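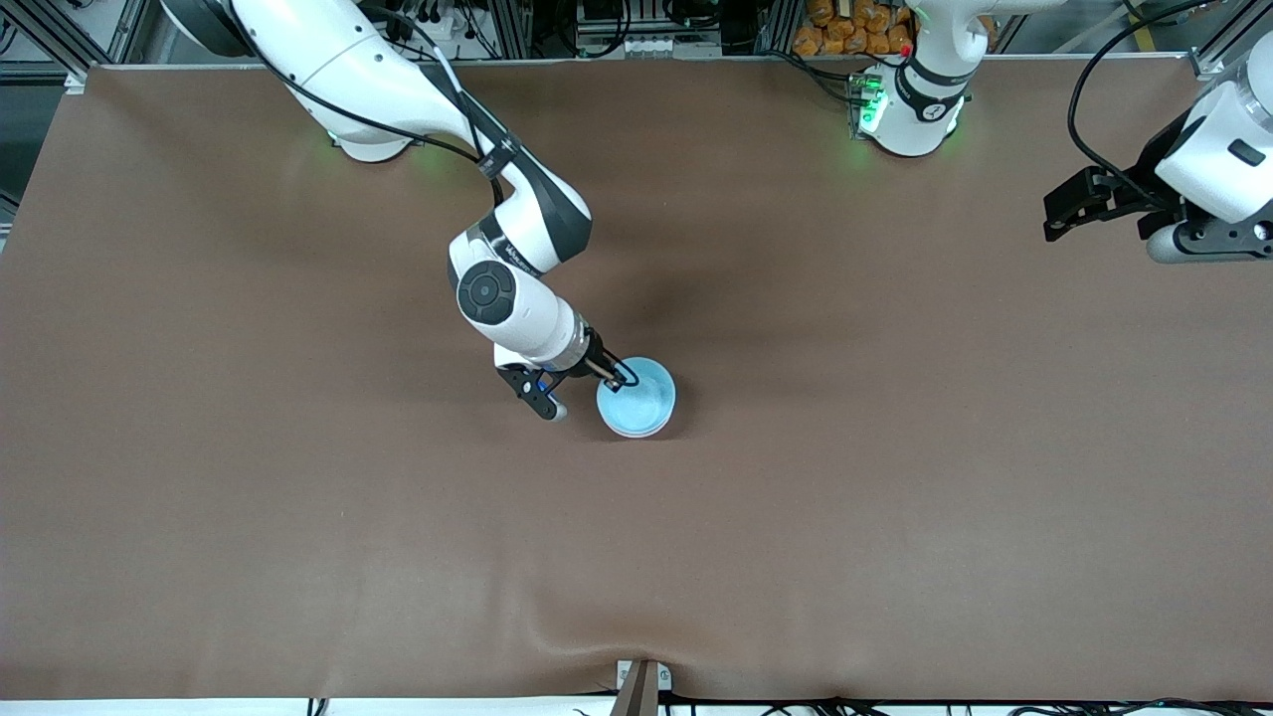
*the brown cover on the big table, light blue bowl for scale*

**papercrane_deb**

OK table cover people, I need opinions. I've been hunting for something to put over our big work table and I finally settled on a plain matte brown one from Dirnetti. I like the color a lot! It's calm, it doesn't throw glare back at you, and a pale blue bowl looks really nice against it (I know, I know, not a technical criterion).

What's bugging me is the front. It goes over the lip of the table and dips and folds a little there, and I keep wanting to smooth it with my hand every time I walk past. Do I trim it, clip it, or learn to live with it? Budget for fixing it is basically nothing, I already spent my February fun money on the cover.

---

**mossbucket**

Live with it. That little fold is nothing. Mine has been hanging over the front edge for ages and the only person who ever noticed was my mother-in-law.

---

**tall_order_88**

Disagree with mossbucket, sorry. Front edge is where your forearms go. If there's a fold there you'll lean on it, drag it, and by the end of the month the whole cover has crept toward you. Pull it snug and clip it underneath. I use the flat Wostier clips, a bag of 8 was plenty for a long table.

---

**papercrane_deb**

> by the end of the month the whole cover has crept toward you

Ugh, that's exactly what my old one did. Do the clips leave marks?

---

**tall_order_88**

Not on mine, but mine is thicker vinyl. Try one at a corner first and leave it over the weekend.

---

**quiltnook**

Before you clip anything, warm it up! If it came folded or rolled it may just be holding its shape. I lay mine out and go over it with a hair dryer on low, moving the whole time, then put a heavy book along the edge overnight. Worked on two covers. The third one was cheap and went wavy, so, you know, start on low and I mean LOW.

---

**mossbucket**

A hair dryer on a new table cover to get rid of a fold you can only see if you're looking for it. Okay.

---

**quiltnook**

She's looking for it, moss. That's the whole thread.

---

**fennel_and_rye**

Can I ask about the bowl instead? I've been trying to find round ones in that light blue, with the inside pale like that, and everything local is either navy or that minty green. Is it from Tsuchiya?

---

**papercrane_deb**

Ha, I wish I could tell you. It was in a mixed box from the Saturday market in Stastbridge and there's no name on the bottom. I've been using it for buttons and rubber bands and whatever else rolls off the table. I'd buy six more if I ever found them.

---

**fennel_and_rye**

Darn. Okay, if you ever spot another one, please grab it for me and I'll pay you back plus shipping.

---

**oldgluepot**

Coming at this from the other side: I wouldn't go with brown at all for a work table. You lose everything on it. Dark thread, pencil stubs, screws, they all disappear. I went through three dark covers before I switched to light gray and I haven't crawled around on the floor since.

---

**papercrane_deb**

I hear you, but white and gray showed every single smudge at my last place and I was wiping it down twice a day. I mostly work with light paper, so brown is kind of perfect for me. Things pop on it.

---

**oldgluepot**

Fair, for paper I'd give you that. For sewing I'd still say no.

---

**tall_order_88**

Do not trim it by the way, I skipped over that part of your post. You can't put it back, and if you ever move to a deeper table you'll be kicking yourself.

---

**papercrane_deb**

Okay, no scissors. I'm going to try quiltnook's dryer trick on a back corner tonight around 8, and if it does anything weird I'm ordering the clips. Will report back either way!

---

**quiltnook**

LOW.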